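5. Sorting and Storing the Play Produce

This section covers the layout of the table top, the sorting of the toy fruit and vegetables, and the loading of the wire baskets. It applies to the Wimwood play table with the green top, used with the Ponditz produce assortment. Assembly of the table is covered in Section 4. Cleaning is covered in Section 6.

Revision date: Thursday, June 8, 2023

5.1 Before You Start

Check that the table stands level and that all four feet touch the floor. Adjust the feet as described in 4.7 if the top rocks when pressed at a corner.

Wipe the top with a dry cloth. Grit under the baskets will mark the green surface, and the marks cannot be polished out.

Remove all packing ties from the produce. Check each basket for bent wires or sharp ends. Run a gloved finger along the rim and the inside corners. Do not use a basket with a loose or broken wire.

CAUTION: Packing ties and bags are a choking and suffocation hazard. Discard them before children are allowed near the table.

5.2 Laying Out the Pieces

1. Set the black wire mesh basket toward one side of the table top. Leave a hand's width between the basket and the table edge.

2. Set the second basket, if used, at the opposite side. Baskets of different finishes may be used together. Use the finish to tell the groups apart, for example black for mixed produce and copper tone for fruit only.

3. Tip the produce gently onto the green surface. Do not pour from above shoulder height. The round pieces roll.

4. Spread the pieces in a single layer so that each can be lifted without moving another. Turn long pieces, such as the eggplant, so that one end is free to grip.

5. Pick up the pieces one at a time and place them in the chosen basket. Large pieces such as the bell pepper may go in early. Small pieces such as the strawberry should be held back until the larger ones are in.

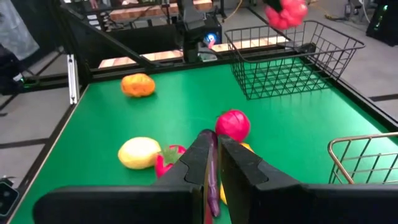 Can the two baskets be stacked when they are not in use?
Stack them only when both are empty and of the same shape. A rectangular basket and a curved one will not nest, and the upper one can slip and bend the rim of the lower one. Store unlike baskets side by side on a shelf.

NOTE: Pieces from the older Lobo produce assortment may be mixed with Ponditz pieces. Lobo stems are glued and should not be used as handles.

5.3 Sorting Methods

Any of the following methods may be used. Choose one before the pieces are laid out and keep to it until the table is clear.

By kind. Fruit in one basket, vegetables in the other. Pieces that cause disagreement, tomatoes in particular, may go in either basket provided they are all treated alike.

By color. Reds and oranges together, yellows and greens together, purples last. This method suits younger children, who may not know the names of all the pieces.

By shape. Round pieces first, long pieces second. This gives the steadiest load in a single basket.

5.4 Loading a Single Basket

Use this procedure when all of the produce is to be kept in one basket.

1. Place the basket flat on the table with the open top facing up. Do not load it while it is being held or while it overhangs the table edge.

2. Put round pieces in first, against the wire sides. They form a base and keep the basket from tipping.

3. Stand long green pieces, such as the cucumber, upright near the middle. A slight lean is acceptable. If a long piece leans past the rim far enough to tip the basket, lay it down across the round pieces.

4. Fill the remaining gaps with small pieces. Lower each piece until it rests on those beneath it before letting go. Dropped pieces can bounce out over the rim.

5. Look through the mesh from the side. No stem or leaf should be caught in the wires. To free a caught piece, push it back toward the inside of the basket. Do not pull it through the mesh.
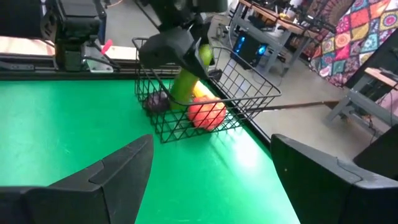 5.5 Load Limits

The basket supplied with the table holds up to 7 large pieces or an equal volume of mixed pieces. Do not press the load down to make room. Move the surplus to a second basket.

The table top is rated for an evenly spread load of 200 ounces. Do not sit, stand, or lean on the top. Do not hang baskets from the frame rail.

CAUTION: Do not put real food in the baskets. The wire finish is not approved for food contact, and moisture will cause rust at the welds.

5.6 Moving a Loaded Basket

1. Clear the path between the table and the shelf.

2. Grip the basket on two opposite sides, below the rim. Do not lift it by the rim alone.

3. Lift straight up. Do not drag the basket over the green surface.

4. Set the basket down on a flat shelf no higher than the child's shoulder. The Biletti low shelf, part number 117, accepts 2 baskets side by side.

5.7 Common Faults

Basket rocks on the table. Check for a small piece trapped underneath. If there is none, the base wires are bent. Press them flat by hand on a folded towel. Do not use a hammer.

Pieces roll off the table. Check the level of the top again (see 5.1). Lay out fewer pieces at one time.

Color rubs off on the table top. Stop using the piece concerned. Wipe the mark at once with a damp cloth, then dry the area. See Section 6 for approved cleaners.

Finish flaking from the wires. Replace the basket. Do not repaint it.

Replacement baskets and single produce pieces are listed in Appendix B.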